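Ternari square folding table: review after a year with two of them

Rating: 4 out of 5

I bought two of these last year for the living room, one in April and a second 16 days later when it was clear one was not enough. We don't have a dining room. Meals happen in front of the TV, and the old wooden table took up floor space all day for the sake of an hour in the evening. I wanted something that folded, wiped clean and did not look like camping gear.

The Ternari comes in three finishes. Mine are the marble pattern with the red edge.
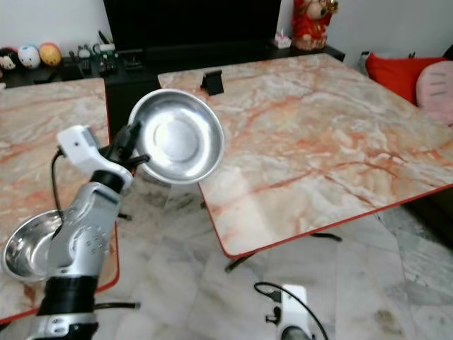
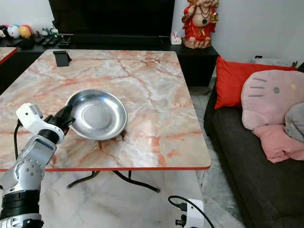 The pattern is a print, and from standing height it passes for stone well enough. Up close you can tell. The background is pale and the veins run from pink to a rusty orange, and the two tops I received are not an exact match. One is a little pinker. If you plan to push a pair together for a bigger surface, be ready for that. I stopped noticing after the first month.

The red trim was the part I was least sure of when I ordered. The listing calls it "wine" and it is brighter than that. In certain light it looks closer to orange. It does make the edge easy to see against a light floor, and I have walked into these less often than I walked into the old one.

Setup takes no tools. You lay the top face down on a towel, pull the legs out until the catch clicks, and turn it over. The first table had a stiff catch that needed both thumbs. The second opened easily from the start. Both are easy now. Folded, they go behind the bedroom door with room to spare.

The legs are black metal and they cross under the top, so nobody gets full knee room on every side. Two people sitting across from each other are fine if they pick the right sides. With four people, somebody has a leg in the way. This is the main reason I took off a star.

Stability is better than I expected. On a hard tile floor, with the rubber feet on, there is a slight wobble if you lean on a corner and none if you just eat. On a rug it is worse. Check that all four feet are still fitted when you unfold it, as they pull off. I lost one in the second month and bought a bag of replacements from Trindance, who sell a size that fits. Ternari did not answer my email asking for spares.

Cleaning is where these do well. The surface is glossy and nothing has soaked in so far. I have spilled curry, tea and soy sauce on it, and all of it came off with a damp cloth, including a ring of turmeric left overnight. The only place that holds dirt is the seam where the trim meets the top. I go over that with an old toothbrush every couple of weeks.

Gloss also means it shows everything. Fingerprints, streaks from the cloth, dust in the afternoon. If that bothers you, the matte gray finish may suit you better, though I have not used it.

Scratches: we eat mostly from stainless steel bowls and plates, and I expected the steel to mark the top. After a year there are a few fine lines that show only when the light is low. The one bad scratch came from dragging a clay pot with a rough base. Use a mat under anything unglazed.

Heat is the other limit. The leaflet says no pans straight from the stove, and I have followed that. A plate of hot food is no problem. For soup pots I put down a cork mat.

The size is right for a small room. Four dinner plates fit with a serving bowl in the middle, but there is no room left for glasses – that is how I came to own a second table. We use one for the food and one for everything else. A phone stand fits near the back edge without getting in the way of a plate.

I compared it with the Stirnik folding table before buying. The Stirnik has straight legs and much better knee room. It was also 25 dollars more, heavier to carry, and the top on the one in the store had already chipped at a corner. A relative has the Bhutto version with the plastic top, and it has gone yellow along one side.

Delivery took 14 days for the first and less for the second. One box arrived with a crushed corner but the table inside was fine – there is thick foam at each corner.

Good: easy to wipe, folds flat, steady on a hard floor, trim still firmly attached.

Bad: crossed legs, feet that come off, slow or no customer service, tops that don't match each other.

I would buy it again for two people. For a family of four eating together every night, look for one with straight legs.

392 people found this review helpful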